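Solberg Releases Second Version of Zondport Control Software

Wrist-camera planning tool now in use at the Kirnau laboratory

Solberg has released version 2 of Zondport, its control and planning software for robot arms that handle mixed household and packaged goods. The new version has been in daily use at the company's laboratory in Kirnau and will be made available to existing licence holders in November.

Zondport takes the picture from a small camera mounted at the wrist of the arm, works out which surfaces belong to separate objects, and proposes a path for the gripper. Earlier versions relied on a fixed overhead camera for the same task and used the wrist view only for a final check before closing the fingers. In version 2 the wrist view is the main source of information from the start of a movement to its end.

According to Anselmo Rivas, who leads the perception group at Solberg, the change was requested by licence holders whose work areas do not allow an overhead mount.

"Many of our customers have low ceilings, shelving or shared rooms," Mr. Rivas said. "They asked us for a system that could be set up on an ordinary floor without building anything over it. The software had to learn to recognize its own hardware in the picture and leave it out of the plan."

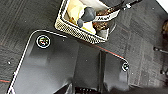
The separation of the robot's own parts from the surrounding goods is handled by a new module known as the self-mask. In the previous version, an operator drew the mask by hand during set-up and had to redraw it whenever the camera was moved or replaced. The new module builds the mask from the joint positions reported by the arm and corrects it against the live picture. Operators may still adjust the result by hand, and the original drawing tool has been kept for this purpose.

Solberg has also changed the way the software treats dark, low-contrast surfaces. Dark grey panels and dark grey flooring were often joined into a single region by the earlier perception code, which caused the planner to reject safe paths. The new code gives more weight to thin edges and seams, and compares several successive pictures before it decides where one surface stops and the next begins.

The company's test set for the release consists of 1,624 recorded movements, collected in Kirnau and at a second site in Prumen. Each recording contains the wrist picture, the joint positions, the force readings from the gripper and the plan chosen by the software. Recordings in which an operator stopped the arm were kept in the set and marked with a written reason for the stop.

Elżbieta Wróbel, who is responsible for the planning component, said the written reasons had proved more useful than expected.

"The numbers show that a movement was stopped, but they do not say whether the operator was worried about the object, the container or the arm," Ms. Wróbel said. "We read every note before changing the planner. Several of the new default settings come directly from those notes."
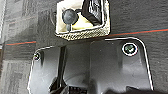 Among the new defaults is a lower approach speed close to any surface the software cannot identify with confidence. The arm moves at 70 per cent of its normal speed in such areas, and the setting can be changed by an administrator but not by an ordinary operator. A second default requires the planner to keep a fixed margin around mesh and perforated material, which the perception code has tended to read as either solid or absent depending on the angle of the light.

Licence holders have also been given a replay viewer. The viewer opens a stored recording and shows the wrist picture beside the plan, so that staff can see which region the software had selected at each step. Up to 3,000 recordings may be kept in a local archive before older files must be moved or deleted. Recordings can be exported in the same format used by the earlier version, and existing archives do not need to be converted.

The work on crowded spaces has been the longest part of the project. Bags, cloth and other soft goods change shape when touched, and a path that is clear at the start of a movement may be blocked by its end. Version 2 plans such movements in short sections and checks the wrist picture again after each one. If the picture no longer matches the plan, the arm holds its position while a new section is calculated.

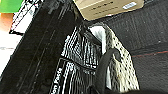 Ms. Wróbel said that the shorter sections make some movements slower and that customers should expect this when they first install the release. Sites that handle only rigid boxes may turn the feature off in the planning menu. For mixed goods, Solberg recommends leaving it on until staff have reviewed a suitable number of their own recordings in the viewer.

The release does not attempt to read printed text on packaging. Labels and patterns are used only to help track the position of an object between one picture and the next. Mr. Rivas said that heavily printed bags remain difficult, as the perception code can mistake a dense pattern for a group of small objects. A correction is being tested in Prumen and will be issued separately once the work is complete.

Version 2 runs on the same control computers as its predecessor. Sites that now use an overhead camera may continue to do so, and the older perception mode will be supported for the full term of current licences. Customers who wish to change to the wrist-camera mode will need to repeat the calibration procedure, which is described in the revised installation guide.

Training sessions for operators and administrators will be held at the Kirnau laboratory, with remote attendance available to staff at other sites. Licence holders will receive the schedule and the release notes through their usual Solberg contact. The download service will be closed for maintenance on the Sunday before the release and will reopen when the new files are in place.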